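Moya Pick Planner
Grasp planning software for mixed soft goods

Moya takes a stream of wrist-camera images and returns ranked grasp poses for two-finger grippers. It is built for open bins and cartons holding packets, pouches and rolled textiles, where item outlines overlap and surfaces deform under contact. Nollia maintains the software and ships it as a container with a C++ and Python interface.

How it works

Each planning cycle runs in two stages. The segmentation stage separates items by outline and surface texture and gives a confidence value per mask. The planning stage then tests finger placements against the container walls, neighboring items and the gripper's own linkage. Candidates that would put a finger through a carton wall are dropped before ranking.

Glossy film and metallic mesh produce unstable depth values. Moya marks these areas as low trust and falls back on the outline – the fallback is written to the log with the mask ID.

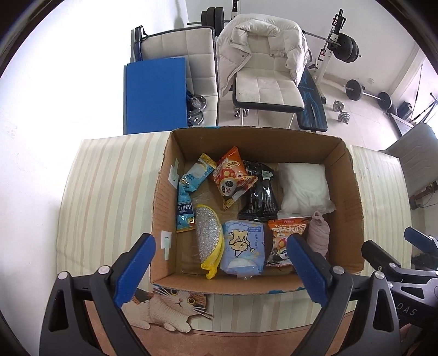
Golnar Khosravi at Hillden writes that the wall check was what her team wanted most, and that she would still like a separate margin setting for cartons with torn or bent rims. At present one margin applies to all four walls.

The wall margin is set in the bin profile, in millimeters. The default is 6. Profiles can be edited while the planner is running and take effect on the next cycle.

Interfaces

Input: color images, depth optional
Output: up to 11 ranked poses per cycle, with finger opening and approach vector
Gripper models: parallel and linkage types, loaded from URDF
Logging: per-cycle, with replay in Andach Viewer

Known limits

Transparent flaps and seals are often merged with the item below. Rolled fabric is planned as a rigid body. Two-arm planning is not supported in version 2; each arm needs its own planner instance.

Page updated 23 Jan 2022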